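Why Do Keys Have Bumps? A Small Tour of the Lock in Your Front Door

Filed under: How Everyday Things Work

5 minute read
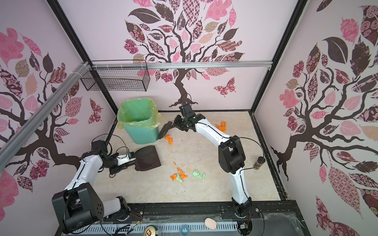
How does a lock know it has the right key?

A lock feels the shape of the key. Inside are little metal pins that move up and down, and only the right key lifts every one of them to exactly the right height.

Now, that's the short version, and if you have to run off and feed the cat you may go knowing the main thing. But I've always liked the long version better, so if you have a few minutes, pull up a cushion and borrow a house key from a grown-up (ask first, please, because grown-ups get very fluttery when their keys wander off).

Look at the key from the side. One edge is probably smooth and straight, and the other goes up and down like a tiny row of hills. The dips between the hills are called cuts. On many house keys there are 5 of them, and each one can be shallow, or deep, or somewhere in between. It's a bit like a secret number written in metal. A locksmith can look at the cuts and read the number off, the way you might read music.

The part of the lock you push the key into is called the plug. It's a little metal barrel, and it wants to turn. When it turns, it pulls back the bolt and the door can open. So what's stopping it from turning all day long?

Pins! Picture a row of tiny elevator shafts, side by side, each one going down through the outside of the lock and into the plug. In each shaft sit two pins, one on top of the other, with a spring above them pushing down. When there's no key, the top pins poke down into the plug and hold it still. You can pull and twist as much as you like, and it won't budge.

Then in goes the key. The bottom pins ride up and down over the hills as it slides in (that's the clickety feeling in your fingers, by the way) and then they settle into the cuts. If it's the right key, the place where each top pin meets each bottom pin lines up perfectly with the edge of the plug. Locksmiths call that edge the shear line. Nothing is poking across it any more, so the plug is free, and round it goes.

If even one cut is a little too deep or a little too shallow, one pin stays in the way. One stubborn pin is enough to keep you standing on the porch in the rain.

So how many different keys can there be?

Let's do some counting, which is my favorite part. Pretend we have a very small lock with three pins, and each cut can be one of 10 depths. The first cut has 10 choices. For each of those, the second has 10 choices, and for each of those, the third has 10 more. Ten times ten times ten makes 1000 different keys. Add another pin and you have ten times as many again! Real locks usually have fewer depths to pick from, and some patterns get left out because they'd make a weak or wobbly key, but the numbers still get big in a hurry.

Can two houses have the same key?

They can, though it isn't likely that you'd ever find out. Say the Eltis lock company makes 3000 different keys, and then sells many more locks than that. Some of those locks have to share. But the matching ones are sent to different places, so your key's twin might be all the way over in Cestonthorpe, opening somebody's garden shed.

I once had a big jar of old keys from a yard sale in Lamcombe - 104 of them, all jumbled together with a button and a foreign coin. I tried nearly 40 of them in my own back door before my arm got tired. Most wouldn't even slide in. That's because of the long grooves along the sides of a key, which have to match the shape of the keyhole, and I hadn't even thought about those when I started.

Something to try at home

Draw a key on cardboard with three dips in it, each a different depth. Stand three pencils in the dips and mark each pencil where it crosses a straight line drawn behind them on the wall side of your table - a strip of paper taped to a box works well. Now draw a second key with different dips and try the same pencils. Do the marks still meet the line? If they don't, your lock stays shut.

And do put that house key back on its hook when you're finished.

Posted 2020-04-27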